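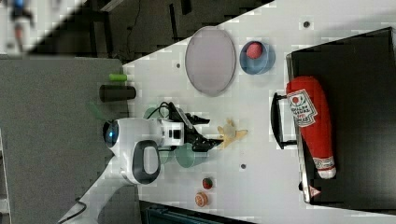 Taking kids to the Tamodell open day – worth the drive?

Posted in Things To Do, Ondholm and area

The robot lab at Tamodell is opening its doors in September and I have promised two children a robot. They are 5 and 8 and they are picturing something with lasers. From the website it looks like an arm and some toys on a table. Has anyone been? Is there enough to fill a morning, and can the kids drive anything?

mossybank

Went last year with mine. Adjust the laser expectations now, while there's still time. What you get is a white arm with a gripper and a table of stuff for it to deal with: a plush starfish, a strawberry, half an orange, a ball in a blue bowl. There was a plush ketchup bottle too, which got more attention from my son than the arm that cost more than our house.

It is slow. It thinks about a starfish longer than I thought about my mortgage. But the kids get to call out what it should go for next, and mine were hoarse by the end. No driving under 12. The whole talk runs 25 minutes and there are 5 a day, so pick an early one and go for lunch at Nevine after.

Doležal_fan_club

its fine. parking is terrible

tin_lid

Mostly agree with the first reply, except that they did let my daughter press the start button, and she has mentioned it daily for a year. Stand on the side by the bowl and plate – the view is better and you aren't behind the tall dads. Bring a snack. The vending machine takes coins only, and not all of them.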